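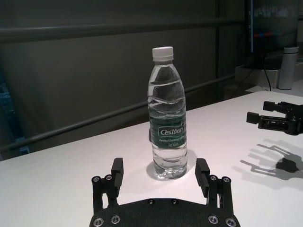 한 병씩 들고 가는 방식이 끝나면 회의가 더 길어질 것 같다고, 관리실 게시판에 어느 입주자가 적었다. 다른 입주자는 병보다 정수기가 먼저라고 답을 달았다.

Drovolach 건물 3층 공용 회의실의 생수 제공 방식이 9월부터 바뀐다. 지금까지는 회의실 이용자가 선반에서 병을 자유롭게 가져갔다. 앞으로는 예약한 인원의 수만큼 병을 탁자에 미리 놓아 둔다. 건물을 운영하는 Divstead는 일요일 저녁에 입주 업체들에게 이 내용을 알렸다.

운영사의 안내문에 따르면 지난달 회의실에서 나온 병은 100개였고, 그중 21개는 물이 절반 이상 남아 있었다. 남은 물은 화분에 주었지만 화분도 많지 않아서 대부분 버리게 되었다고 한다. 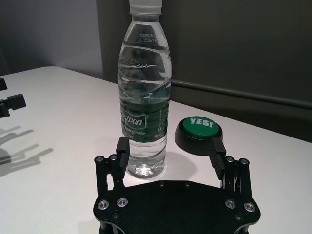

흰 탁자 위의 생수병과 초록색 버튼. Drovolach 3층.

병을 놓는 시간은 오전 8시와 오후 1시, 하루에 두 번이다. 예약이 없는 시간에는 놓지 않는다. 추가로 필요한 사람은 1층 안내대에서 받을 수 있으며, 한 번에 3병까지 가능하다. 뚜껑을 열지 않은 병은 탁자에 그대로 두면 다음 회의에서 사용한다. 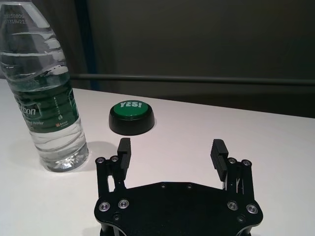 새 방식에서는 탁자의 버튼도 함께 쓰인다. 회의가 끝난 뒤에 물이 충분했으면 버튼을 한 번 누르면 된다. 부족했던 경우에는 누르지 않고 예약 화면에 의견을 남긴다. 초록색 윗면에 흰 글씨로 "YES!"라고 적혀 있어서 다른 물건과 혼동할 일은 적어 보인다. 누른 횟수는 운영사가 매주 확인하고, 병의 수를 조정하는 데에 참고할 예정이다.

같은 층을 사용하는 업체 Muvon은 손님이 많은 날에 수량을 맞추기 어렵다는 의견을 냈다. 이에 대해 Divstead는 13명이 넘는 예약에는 여분의 병을 더 준비하겠다고 답하였다. 정수기 설치는 배관 공사가 필요하여 내년에 다시 검토한다. 옆 건물 Ó Dálaigh의 회의실은 이번 변경에 포함되지 않는다.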